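Stunar dance band 78s from my grandfather: keep the box together or split it up?

Posted by Jagadeesh Kaimal, Wednesday, June 29, 2022

Hi all, long-time reader and first-time poster, so be gentle! My grandfather played second trumpet in a hotel dance band called the Endberg Orchestra, and when my aunt cleared out her house in March she handed me a crate with 47 of his 78s in it. Most are on the Stunar label, a few are on Watura, and two have plain white labels with nothing but a number in pencil. I've played a handful of them and they are wonderful (lots of sleepy waltzes, one really rowdy foxtrot with a whistling solo that made my daughter laugh out loud).

I have three things I'm stuck on. First, is it worth cleaning them myself or will I wreck them? Second, the foxtrot plays a little sharp compared to the sheet music I have, nearly a half step, and I can't work out if that's my turntable or the record. And third, a local dealer offered me $2,100 for the whole crate, which sounds like a lot, but he went through it in such a hurry that I don't know what he was looking at. He kept going back to the pencil ones.

I don't need the money right now, but I also don't have any way to store these properly, and my apartment gets pretty warm in summer.
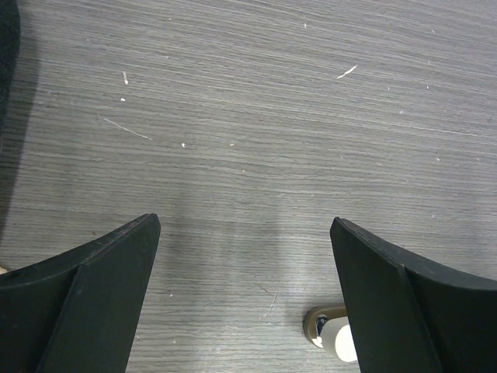
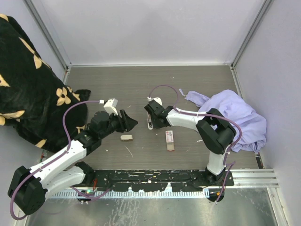

Gray wood grain in the first, brown tabletop in the second.

MarcyOnTheBandstand

Oh, I'm jealous! I collected sweet bands for years before I ran out of closet. Let me take your questions out of order.

The pitch thing is almost surely speed. "78" was more of a suggestion on a lot of records, especially older ones, and some were cut slower or faster than what's printed. If your turntable has a pitch slider, nudge it down until the tune sits in the key on your sheet music, then listen to the singer or the whistler. If they suddenly sound like a tired uncle, you went too far, or the band simply played it in a different key from the published sheet. Bands did that all the time to suit a vocalist. Try it with a few other sides too. If every single one comes out sharp, check the turntable.

Cleaning: distilled water, a tiny drop of plain dish soap, a soft brush, go with the grooves, keep the label dry. NO rubbing alcohol on shellac, it will eat it. Let them dry standing up in a rack. And please tell me you aren't using an LP needle. You need a 3 mil stylus for these, it makes a huge difference and it's much kinder to the groove.

Store them on edge, straight up and down, never in a stack, and get them away from that warm wall. An inside closet is fine.

On selling, I'd wait. The pencil ones could be test pressings, and if your grandfather was on the session there may be takes on there that never came out. Look in the shiny area near the label for scratched-in numbers and write them all down.

navarro_swing

take the money, dance band stuff is hard to sell. everybody wants blues and hot jazz. I had a whole shelf of waltzes and couldn't give them away

OldShellac

I'd split the difference. Transfer the two pencil records first, at a decent studio with someone who handles 78s, and keep those whatever else you do. Then list the rest by label, title and catalog number and get a second offer. A dealer who's serious won't mind waiting a couple of weeks. Ask him for a price with the pencil ones left out. If it drops through the floor, you'll know what he was after.

Also ask your aunt for photos, programs, letters, anything with the Endberg name on it. A music library may care more about those than about the records, and they're easy to lose in a house move.

3 comments

tootler: The sharp foxtrot wouldn't be a Navarro arrangement, would it? We play one in our community band and it's in a weird key too.

Jagadeesh Kaimal: Thank you Marcy, I WAS using the LP needle. New stylus ordered!

PeggyR: Please post the numbers from the pencil ones when you have them.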